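Search this site... Search

Home Projects & Making Do

The year I stopped buying notebooks

Posted 18th August by Yesenia Quintero

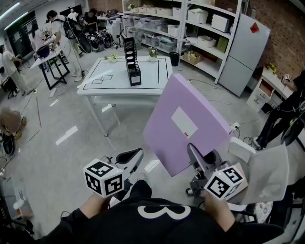 The purple board, label and all.

I have been meaning to write this post since January, when I opened the closet in the hallway to find a light bulb and a stack of notebooks slid out onto my feet. Most of them had two or three pages filled in at the front and then nothing. One had a grocery list and the word "curtains" underlined. I sat down on the floor and went through the whole pile, and by the time I got up again it was dark and I still hadn't changed the bulb.

So I made myself a promise, the way you do in January, that I wouldn't buy another notebook until every one of those was used up. And if I got desperate for something new, I would have to make it myself.

I lasted until the spring before I got desperate. My friend Ronja has been sewing her own books for years (she gave me one for my birthday when we both lived in Wevthorpe, and of course it was too nice to write in) and she offered to show me how over a weekend. I pictured glue everywhere and a lot of muttering. There was some of that, but mostly it was quiet work. You fold your sheets, you tuck them inside each other, you poke your holes, and then you sew back and forth along the spine until your tea has gone cold beside you.

The folding is what I love best. Ronja uses a bone folder that belonged to her aunt, and I use the back of a butter spoon, and I can't say I see much difference except that hers looks better on the table. She also cares a great deal about the grain of the paper, and made me bend a sheet one way and then the other until I could feel which way it wanted to go. I nodded for a good while before I felt anything at all. Then I did feel it, and now I go around bending cereal boxes and birthday cards and the flyers that come in the mail.

My first book had 8 sections and came out shaped like a wedge of cheese. I had pulled the thread too tight at one end and let it go slack at the other, so it leans when you stand it up. I'm writing in it anyway! The second was better, and by the third I had covers that lined up with each other on at least two sides. I've been using whatever board I can get for those. Hanne Thoroddsen, who was my neighbor back in Ulside, mailed me a fat envelope of offcuts from her picture framing, and I've nearly gone through it already.

What surprised me is how differently I write in a book I've made. I thought I'd be precious about it, the way I was with the birthday one, but it went the other direction. I know exactly what's inside the spine and I know I can make another on a rainy afternoon, so in go the phone numbers and the soup recipes and the long complaints about my knee. My mother kept her books like that, all jumbled up, and I used to wonder how she ever found anything. I think she just liked turning the pages until she came to it.

The old notebooks are going down too, slowly. I tore the used pages out of some of them (I kept the curtains list, I don't know why) and sewed the blank ones into a big floppy thing I keep by the stove. The spiral ones don't tear out cleanly, so you have to trim the ragged side with a ruler and a sharp knife, and you end up with narrow little books that are just right for a coat pocket.

Ronja wants us to try a round-backed one next, with proper cloth on it, and she has already sent me a long message about paste. I've got linen left over from the kitchen curtains - yes, those curtains, they did get made in the end - and I'm going to iron it on Saturday and see if there's enough.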